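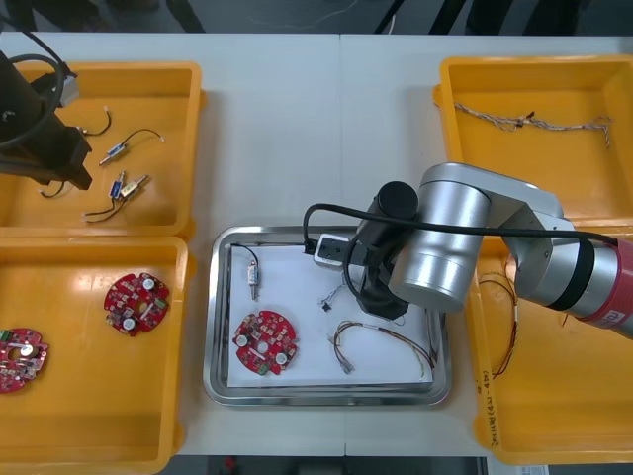
Sorting table at Emstead. Wired parts upper left bin, red boards lower left, lined tray in the middle.

Home Projects Reports Partners Contact

Mendent parts recovery, progress report, October
To: Bimla Khurana, Bloxham fund
From: Glenys Tapley, Emstead workshop

Bimla, quick one before the Wednesday call. Full spreadsheet to follow from Archana, she is still fixing the columns.

Where we are

Intake to date 1,963 pieces, boards and wired parts together. Of those 1,143 sorted, checked by eye and logged. 213 scrapped, mostly cracked boards or connectors pulled off the pads. Remainder is in the back store waiting its turn. Behind the plan we sent you in spring, ahead of where I thought we'd be in August.

The slow part was never the sorting, it was the log. Sushil has redone the entry sheet so each bin gets one line with a tally, and individual numbers only go on the boards. Much quicker. Some of the older lines still need moving over to the new layout, which will make the September totals look odd until it's done. Please ignore the September totals for now.

Table layout

Settled at last. Yellow bins either side of the steel tray, white paper in the bottom of the tray. We tried a dark mat before and kept losing the little parts with black wires on it. Paper gets changed when it's marked up. Cheap, works.

Boards and wired parts do not share a bin any more. The wires were catching on the capacitors and somebody has to stand there and untangle them. The blue and the gold wired parts still go in together, Girish wants them split but we dont have a confirmed use for the gold ones so I've said leave it till we do.

Boards

Round red ones are the bulk of the value. Checks at the moment are:

- capacitors upright, seated, no bulging tops
- screw terminals, all screws present and turning
- label readable, copied into the log
- edges and notches, no cracks
- center hole clean
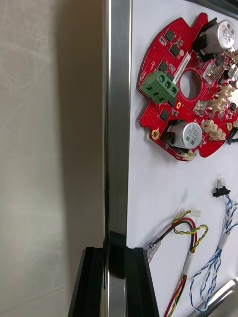
Red board, label by the center hole, green screw terminal at left.

Labels are a nuisance. Stuck on at whatever angle, small print, and a good few have rubbed. Where we can't read one the board goes in the query box and Archana looks at it on Friday. She's matched most of them from the board printing instead. Undis have promised us their old stock list, which would settle the rest. Chased twice, will chase again.

Undis are also asking whether we can take boards without the label at all. I've said not yet. Would like your view, it changes what we can pass on as reusable and I don't want to agree to something the grant terms don't cover.

Terminal blocks: stripped screws are the most common fault after connectors. Sushil has been swapping blocks from scrapped boards onto good ones. Slow work but it does save boards. Not counted seperately in the totals, should it be? Tell us and we'll add a column.

Harnesses and connectors

This is the bit that changed most since the last report. Harnesses used to arrive plugged in, half of them, and got cut off to save time. Stopped that. Now they're unplugged and kept with the board till it's logged, then bagged by type.
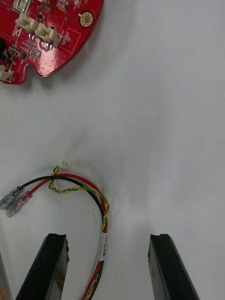

White connectors on a board, wire harness on the table. Black, red, yellow and green.

White connectors want a steady pull on the housing, never on the wires. Girish wrote that on a card and taped it up. Pins get looked at straight after, bent ones noted in the log, not straightened unless it's an easy one. Nearly all the connector damage in the scrap figure is from before we changed over.

No test of the harnesses yet beyond looking at them. Continuity tester is ordered, delivery keeps slipping.

Money

On budget. Bins, paper and bags all came in under. Tester a bit over what we quoted, covered from the underspend. 2 invoices outstanding, both Undis transport, Archana has the details. No change to staff hours.

Problems

Storage. Back store is nearly full and the next delivery is due before this lot clears. Either we get the second set of shelves up or we ask Undis to hold a load. I'd prefer shelves. Quote attached to Archana's email.

Light over the table is on the list with the landlord. Has been on the list a while.

Next

Clear the query box. Move the old log lines over. Harness testing once the tester's here. Decide on the gold parts. First reusable batch out to the Mendent repair bench, Sushil is packing the list now and will confirm a date with them directly.

Need from you: answer on unlabeled boards, answer on the extra column, ok for the shelves.

Glenys

Contact Emstead workshop | Copyright Mendent | Back to top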